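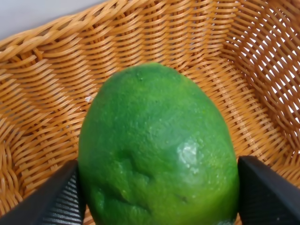 Subject: Re: limes going hard in the bowl

Hi all,

On the Skindby list, in December, someone wrote:

> I buy a bag of limes and by the second week half of them are
> like golf balls. They sit in a glass bowl on the counter next to
> the bananas. Is it the bowl? Should I just give up and use the
> bottled stuff?

Please don't give up! I'd move them away from the bananas first and see if that helps. Mine live in a woven basket, the tan rattan-look kind with a braided rim (I think it came from Mustonen, years ago), and I only put out what I'll use in 3 days or so. The rest go in the fridge in a zip bag with the air squeezed out. I had 14 in there last month and the final one still gave me plenty of juice for a pie.

Also, don't be too fussy about looks. A pale scuff or a little brown fleck on the peel doesn't bother me one bit, and I've used limes with a crease in the side that were perfectly fine once I cut them open. What I do go by is weight – if it feels light for its size it goes straight in the drinks pile. Skin that's gone leathery all over is another matter, and I'd use those the same day.

For the ones that are already hard, try 15 seconds in the microwave and then roll them on the counter under your palm. You won't get a lot, but it beats the bottle.

Has anybody tried freezing the juice in those little Ruvero trays? I have one with a lid that never quite shuts and I keep spilling it on the peas. Would love to hear if the newer ones are better before I buy another.

Back to my marmalade,
the lime person in Ullby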